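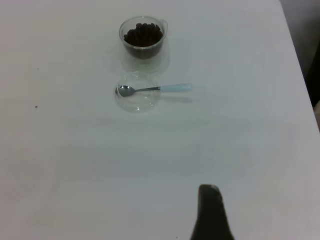

Coffee beans in a glass cup, with the saucer and spoon waiting on the table.

Olla stopped dead at run 212, and I loved every minute of what came next.

I should say that I was new at Brodcombe then, three weeks into the job, and still so thrilled to be near a working arm that I ate my lunch beside it. Olla's task was to pick up the spoon, scoop some beans and tip them into the saucer. Two hundred and eleven times she had done it! Then, one gray December afternoon, she lowered herself toward the cup and kept going. The table took the hit with a thump I felt through my shoes, and I slapped the red button so hard I bruised my palm.

"Good," said Waldemar Michalski from the doorway. He was holding half a pear. "Now don't touch anything."

We sat down with the log, the two of us on one bench, and it was like reading a mystery. The force limit should have tripped her at first contact. It hadn't. At line 1657 the sensor reading had frozen, the same number over and over, calm as you please, all the way down into the table. As far as Olla knew, she was still in open air!

"So she couldn't feel it," I said.

"She couldn't feel anything. What if your hand had been there?"

That took some of the shine off. My hand had been there that morning, straightening the saucer between runs (I'd gotten into the habit of not locking her out first, since it was only a second or two). I told him so. He ate the rest of the pear before he answered.

"Gronow lost a fingertip that way at Lendlow," he said. "Nice man. Quick hands."

We found the cable at half past nine that night, a hairline break under the sleeve at joint five that opened only when she reached low and left. I bent it, the reading froze; I let go, it came back. I actually cheered! We put in a new cable, and then Waldemar made me write a check so that any reading that sat still too long would cut the power. I tested it until my eyes hurt.

In the morning I set out the cup, the saucer and the spoon again. I turned the key, pulled it out and put it in my pocket before I reached across the table. Then I stepped back behind the line, and Waldemar nodded, and we started over from run one.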